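When the gripper won't let go

Sumathi Nair spent most of March looking at one screw. She runs field testing at Drovow, where people carry hand-held grippers through ordinary homes and tidy up with them, so that a robot arm can later be trained on the recordings.

The trouble started with the Numo, the company's second gripper. Testers reported that the fingers sometimes stayed closed after the trigger was released. "It was a slow fault," Nair says. "You'd let go, nothing would happen, and a second later it would spring open. By then you'd moved your other hand in to help."

Two testers had their fingertips pinched. Neither was badly hurt, but Nair stopped all home sessions the same afternoon.

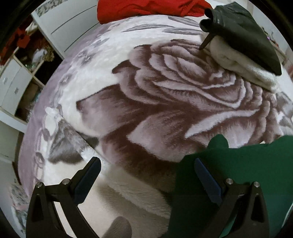

Bedrooms were the worst for it. Clothes and blankets shed lint, and the lint worked its way into the finger hinge and packed around the return spring. "On the bench we had tested with blocks and cups," she says. "We ran 2,000 cycles and it never stuck once. There was no fabric in that test at all."

Her colleague Loukia Rallis took the returned units apart. She found a second problem — a hinge screw that had been tightened too far at assembly, which left the spring very little to spare. Either fault alone could go unnoticed for weeks.

The repair was a small cover over the hinge and a torque limit on the screw. Testers now brush out the hinge after every 200 grasps, and the trigger has to be fully released before anyone reaches between the fingers.

Nair is still unhappy with how the early reports were handled. "People wrote 'sticky' in the notes and we read it as a comfort complaint. I'd like that word to stop the session next time." The new report form went out to testers on 2023-08-04.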